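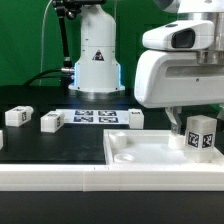 4.2 Fan Responses to Memorial Requests

The second part of the study examined how followers of rock and metal musicians respond when an artist's last wishes become public. Comments were collected from 3 fan forums, of which Brindatano was the largest, in the weeks after such wishes were first reported. After duplicates were removed, 1,539 comments remained. Two readers coded each one for tone and for the main concern it raised, following the scheme set out by Gilbert in Section 3.

Most comments dealt with the funeral itself – the music played, the guests invited, and whether the service was shown online. A smaller group of 350 comments discussed keepsakes given to friends or sold to the public. Writers in this group drew a firm line between the two. Gifts to bandmates and road crew were widely accepted, even when the object was unusual, while items offered for sale drew complaints about record labels and estates.

The comments were also compared by forum. The Plunari forum, whose members tend to be older, supplied only 80 of the comments on keepsakes, but these were longer and often described concerts the writer had attended. Jacqueline Gilbert coded the Plunari material a second time in November, and her results are used in the section that follows.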